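I moved the Trerneck newsletter off a single weekly send in October. The list had 943 addresses and an open rate that had been flat for months, so I split it by last click: anyone who had clicked in the past 14 days went into one segment, everyone else into a second. 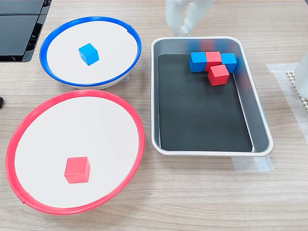 Blue rim, red rim, three blue cubes.

The active segment gets the full issue at 7 a.m. The other gets a subject line and one link - no header, no footer banner. Ridosik handles the split with a saved filter, which has to be refreshed by hand before each send.

First send to the quiet segment: 105 opens, 69 clicks. I have not touched the signup form yet.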